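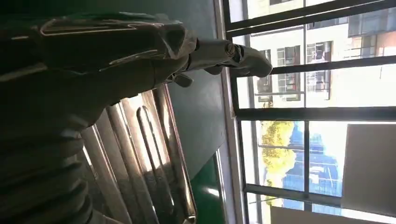 Why does the front guide axle of a road-rail truck lift on the crossing when the pressure gauge shows a normal value?

The gauge on most of these trucks reads the supply side of the hydraulic circuit. If the lock valve between the supply and the cylinder leaks, the cylinder can lose its force slowly while the gauge still shows a good number. Check the pressure at the cylinder port before you change any other part.

Home Tickets Vehicles Track Archive Search

Reddy: front guide wheels climb at Citden crossing
Posted June 2026 by Rokmont Line workshop desk

Status: closed, with one open item
Vehicle: Reddy (Drornonetti road-rail inspection truck)

First report

The crew drove Reddy onto the rails at the Citden yard and went north for the normal inspection of the fences. At the road crossing the left front guide wheel went up on the flange and stayed on top of the rail head. The truck was moving at walking speed and the driver stopped immediately. There was no damage to the crossing panels. The crew lifted the guide axle, steered the truck back over the rails, lowered the axle again and returned to the yard. On the return trip the same wheel was light but it did not climb.

The crew wrote in the report that the gauge in the cab was in the green zone during the whole trip. I believe them, because the gauge was in the green zone also when I looked at it later in the yard.

What we checked first

The flangeway at the crossing was our first suspect. It was full of small stones and dry mud on the left side, as it often is after trucks from the quarry have used the road. We cleaned it and went over the crossing again. The wheel did not climb, but we could see a small gap under it when the rear tires passed the joint. So the dirt had helped the wheel to climb, and something else was also wrong.
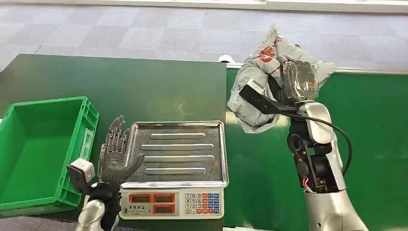

After this we looked at the distance between the guide wheels, back to back. It was inside the limit in the manual, and the flanges were not sharp. The pivot bushings had a little play, the same on both sides. I do not think this play is important for the present ticket, but I have written it in the vehicle book.

Then we measured the load on the guide wheels. The manual asks for 800 pounds on each front wheel with the tank half full. Directly after lowering the axle, both front wheels were correct. We left the truck standing on the rails during lunch, with the engine off, and measured again. The right wheel had the same load. The left wheel had lost more than half of it.

Cause

Reddy has 2 lock valves at the front, one for each cylinder. The left one was leaking inside. There was no oil on the outside of the block, so you cannot find this fault by looking for drops. When we opened the valve, there was a piece of old seal on the seat, probably from the hose repair in September. The hose was replaced at that time and the line was flushed, but the valve was not opened.

Repair

We cleaned the seat, put in the new seal kit and bled the circuit — the long way, with the axle fully up and then fully down. The mechanical lock pin on the left side was also stiff, so we greased it. Please use the pins every time. On the day of the report they were not used, as the driver found the left one too hard to push in. With the pins in place the axle cannot rise, even if the cylinder has no force.

Test after repair: 3 trips over the crossing, two forward and one in reverse, with the pins out on purpose and a man walking at each side. The left wheel stayed down on every trip. The load after the standing test was equal on both sides.

Reply from the operating side

Thank you for the work. Can Reddy go back to the full line, or only between the yard and the crossing? We have the drain inspection at the far end and would prefer not to walk it.

Workshop desk

Full line is allowed, with pins in. Speed over the crossings stays at walking speed until the next measurement.

Open item

A gauge on the cylinder side would show this fault in the cab. Drornonetti offers a block with a test port, and we have asked for a price. Until it is here, the standing test must be done on the first working day of each month and the result goes in the vehicle book — also when the result is good.

Rokmont Line workshop desk | Contact | Copyright | Back to top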